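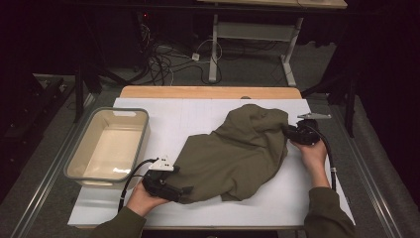
Careers › Workshop and Technical
2 min read

Bench Technician, Cloth-Handling Cell — Zumia

Zumia is hiring a technician to look after one cell and its pair of hand-held grippers. You'll clean and align the jaws, check the marker plates are seated square, replace worn cables and keep the service log current. When a gripper fails mid-shift, you'll repair it at the bench and recalibrate it before it goes back.

You'll need a trade certificate or equivalent experience, and steady hands with small fasteners. Colour vision is tested — some of our wiring is colour-coded.

Four days a week, permanent. Applications close Tue 8 October. Send a résumé to the Zumia workshop office, quoting job 581.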